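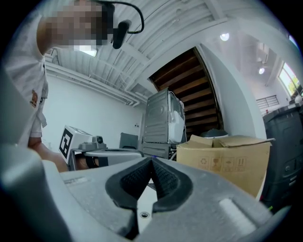
**Status:** usable, with grumbling. Last edited 11 April 2026.

This folder holds the notes for clearing out and cleaning the corner by the stairs at Silwood. It covers the metal appliances, the boxes, and the small stuff that collects wherever a floor is left alone for long enough. The upstairs kitchen has its own folder, called Bite, and its own problems.

## What's in here

| File | Contents |
|---|---|
| `items.csv` | one line per object, 40 lines |
| `steps.md` | the cleaning order, 9 steps |
| `labels.txt` | what we write on the boxes |
| `old/` | the August version, kept out of spite |

## Words we use

- **unit**: any metal appliance too heavy to move on a whim
- **keeper**: goes back where it was, but cleaner
- **Lindum**: the storage room across the yard. "Sent to Lindum" means you will not see it again without a flashlight.
- **misc**: please don't. The August list had 15 objects under misc, and one of them was a lid for another one.

## Cleaning order

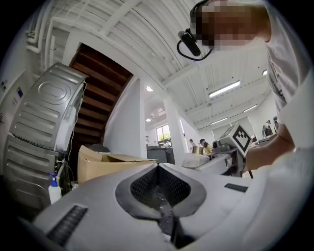

Stainless steel shows every wipe you didn't finish, so start with the units while your arm still has opinions. Work from the top down and follow the grain. The ribs on the sides need a folded cloth pushed along each groove, and the slotted band near the top of the lower unit gets a soft dry brush before anything wet goes near it. Keep the spray bottle with the blue trigger on the floor beside the units, and spray the cloth, never the slots. An open box can stay under the stairs until the last step.

After the units, do the stair treads from the top, then the floor. The August version had these the other way around, and the floor got done twice.

## Packing rules

1. Write the label before you fill the box.
2. Nothing over 20 pounds in one box. The yard has a step in it.
3. Cables get tied and tagged with the name of the thing they run.
4. Fold the flaps flat — no weaving them together, they pop open halfway to Lindum.

## Known problems

- `items.csv` calls the same brush "brush" and "small brush."
- Step 7 assumes you own a second bucket.
- Weights were taken on a bathroom scale with a generous nature.

## License

Internal to Fusance. Copy the steps if you like. Leave `old/` where it is.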